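Asunto: Re: [lista-aulas] Propuesta de pasar los talleres a pizarra digital
De: Benedicta Amoah
Para: lista-aulas

Hola a todos:

Contesto por debajo de lo que se escribió ayer por la tarde, que si no nos perdemos.

> El proveedor, Sokance, nos ofrece 16 paneles con su programa Tang
> incluido el primer año. Según su informe, en el centro de Stumcombe
> la participación en los talleres subió un 37 % después del cambio.
> Con lo que dejaríamos de gastar en rotuladores y borradores, la
> inversión se amortiza sola. Convendría decidir antes de diciembre.

Lo del 37 % me gustaría verlo con el denominador delante. ¿Participación medida cómo? Si es gente que levanta la mano, quiero saber quién la contaba. Si es gente que toca el panel, pues claro que sube: antes no había panel que tocar. He leído el informe dos veces y no dice ni cuántos grupos entraron ni cuánto duró la cosa. Tampoco dice quién lo pagó, aunque el logotipo de la portada da una pista.

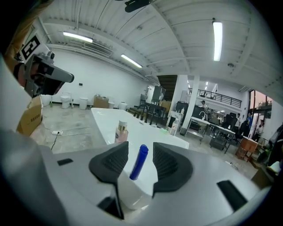

Lo de la amortización me cuesta todavía más creerlo. El año pasado gastamos 3000 euros en todo el material fungible, y ahí van el papel, la tinta de la impresora y las pilas. Los rotuladores son una línea pequeña de esa cuenta. Aunque desapareciera entera, no llega ni para la instalación eléctrica del aula 2, que sigue con el enchufe del fondo sin arreglar.

> Además, el profesorado de Skevmont está encantado.

He escrito a una compañera de allí. Me cuenta que los paneles van bien y que las licencias, a partir del segundo año, se pagan aparte. También que la mitad de los grupos ha vuelto a la pizarra blanca para los ejercicios cortos, porque encender, entrar con la clave y esperar se come los primeros minutos. Encantados, lo que se dice encantados, no me pareció que estuvieran.

No me opongo a probar. Si Sokance nos deja un panel un trimestre, sin firmar nada, lo pongo en mi aula y apunto lo que pase, bueno o malo. Lo que no veo es comprar 16 de golpe por un informe de cuatro páginas.

Pido dos cosas antes de votar: el precio de Tang a partir del segundo año, por escrito, y los datos completos de Stumcombe. Si alguien los tiene ya, que los mande a la lista y no solo a dirección, por favor.

Un saludo,
Benedicta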